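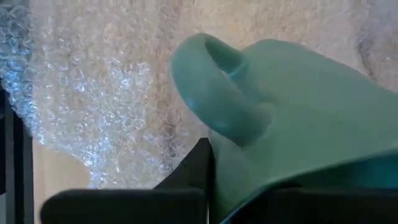
2 min read

Nov 25, 2018

I own 200 metres of bubble wrap now. I ordered it in June, when moving to Nellitz was still a conversation and I wanted to feel I'd started. It has lived behind the sofa ever since, like a lodger.

Wrapping the kitchen has taken up most of the week. I began with the green one with the fat handle, on the grounds that it's my favourite and I'd be careful with it. It's a lovely muted sea green, going to teal in the shadowy bits, and it refuses to stand still for wrapping, so you lay it on its side on the sheet and roll. The handle is the trouble. It sticks out like an elbow, and whichever way you roll, you end up with a parcel shaped like a small angry bird.

Tuva Dahlgren has moved house more often than I've changed my curtains, and her advice was to stuff the loop of the handle first with scrunched paper, then wrap the whole thing twice, then stop fussing. I managed the first two.

The boxes are another matter. I bought 30 from Hestent, flat, and the tape I had didn't stick to them. I have since bought other tape. Ye-rin came round to help and packed all the cookbooks into one box, which now lives permanently in the hall because neither of us can lift it.

Still to do: the glasses, the good plates, the drawer with the string in it. I've also kept back one mug, one bowl and the kettle, and I've already packed the teaspoons, so I'm stirring with a fork. It works better than you'd think, though not with sugar.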